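Projektbericht: Besuch im Robotiklabor von Dunen

Unser Wahlkurs „Automatisierung verstehen“ läuft seit Februar, und bis vor kurzem hatten wir Roboter eigentlich nur auf Folien gesehen. Okay, und einmal in einem Video, bei dem der Beamer ausgefallen ist. Umso größer war die Freude, als Frau Hodžić uns erzählte, dass sie beim Tag der offenen Tür von Dunen einen Platz für unsere Gruppe bekommen hat! Am Donnerstag, 26. Mai, ging es los: neun Leute, zwei Regionalzüge, ein vergessener Rucksack (meiner, ich hatte zum Glück nur Brote drin).

Meine Aufgabe in der Gruppe war, die Vorführung im Greiferlabor zu protokollieren. Die anderen haben sich um die Führung durch die Werkstatt und um die Interviews gekümmert, ihre Teile stehen in den beiden anderen Berichten.

Ankunft und Einführung

Das Gebäude liegt ganz am Ende vom Gewerbepark Tralbridge, man läuft gefühlt ewig an Parkplätzen vorbei. Am Empfang lag ein Zählgerät, und auf dem Display stand 476, als wir durchgingen. Ich hätte nie gedacht, dass sich so viele Menschen an einem Werktag Roboter anschauen wollen. Entsprechend eng war es im Flur, und bei der Einführung mussten wir hinten stehen.

Den Vortrag hielt Tatiana Baláž. Sie leitet das Labor und hat so schnell geredet, dass meine Mitschrift an manchen Stellen nur aus Pfeilen besteht. Hängen geblieben ist auf jeden Fall der Unterschied zwischen Wiederholgenauigkeit und absoluter Genauigkeit: Ein Arm kann immer wieder exakt denselben Punkt anfahren und trotzdem jedes Mal gleich weit neben dem Ziel landen. Das hatten wir im Unterricht auch schon, aber da habe ich es, glaube ich, einfach auswendig gelernt. Danach ging es noch um Fiten, so heißt die Software, mit der sie dort die Bewegungen planen. Man gibt Zielpunkte vor, und das Programm sucht einen Weg, bei dem der Arm nirgends anstößt.

Die Vorführung mit den Schachfiguren

Dann durften wir endlich ins Labor! Ich hatte mir das ja alles blitzblank vorgestellt, mit gelben Linien auf dem Boden und so. Stattdessen sah es eher aus wie in unserem Werkraum, mit Kartons, Stiftebecher und vollen Regalen. Fand ich gleich sympathisch. Ich habe mich nach vorne gedrängelt (Entschuldigung an die Familie hinter mir) und konnte von dort richtig gut sehen, was der Greifer macht.
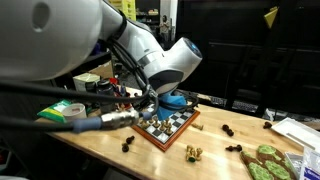

Abb. 1: Der Roboterarm mit blauem Greifer am Schachbrett, ein Teil der Figuren liegt auf dem Tisch verteilt.

Warum ausgerechnet Schach? Das habe ich natürlich gefragt. Frau Baláž meinte, mit dem Spiel selbst habe die Übung wenig zu tun. Die Figuren sind klein, oben rund und kippen leicht, und wenn sie auf dem Brett dicht beieinanderstehen, muss man genau zwischen die Nachbarn kommen. Noch schwieriger sind die, die auf der Seite liegen, die rollen nämlich gern weg. Ein Mensch denkt darüber nicht nach, der greift halt hin und korrigiert mit den Fingern nach. Dem Arm muss man das alles erst beibringen.

In einem Versuchsdurchgang machen sie 200 Griffe und schreiben zu jedem auf, ob er geklappt hat. Für die aktuelle Reihe waren zwei Durchgänge fertig, macht also 400 Einträge in einer Tabelle, die uns ein Mitarbeiter stolz am Laptop gezeigt hat. Die Erfolgsquote wollte er uns nicht verraten, die Auswertung läuft noch. Schade, die hätte ich hier wirklich gern reingeschrieben.

Was mich überrascht hat, ist das Tempo. Ich kannte aus Videos diese rasend schnellen Arme aus Autofabriken, und hier geht alles gemächlich. Bei Besuch wird die Geschwindigkeit extra heruntergeregelt, hat man uns erklärt. Außerdem hatte ich vorher nie über Kabel nachgedacht! Die laufen außen am Arm entlang und hängen in Schlaufen, und die Länge ist eine Wissenschaft für sich: zu kurz, und es zieht bei bestimmten Stellungen, zu lang, und sie schleifen über den Tisch. Darüber haben wir bestimmt eine Viertelstunde geredet.

Was wir für unser Projekt mitnehmen

Unser eigener kleiner Greifer (der aus dem Bausatz, siehe Zwischenbericht) hat bisher zwei starre Finger und lässt fast alles fallen, was glatt ist. Nach dem Besuch wollen wir die Finger mit etwas Weichem beziehen und schauen, ob es damit besser wird. Moosgummi liegt noch im Schrank. Außerdem führen wir jetzt auch eine Tabelle, in die jeder Versuch kommt, auch die peinlichen. Bisher haben wir nur aufgeschrieben, wenn etwas funktioniert hat, und das war, na ja, übersichtlich.

Offen ist noch die Frage, wie wir unsere Kabel befestigen. Klettband wäre mein Vorschlag, die anderen sind für Kabelbinder. Das klären wir beim nächsten Treffen, und dann bauen wir den Greifer um.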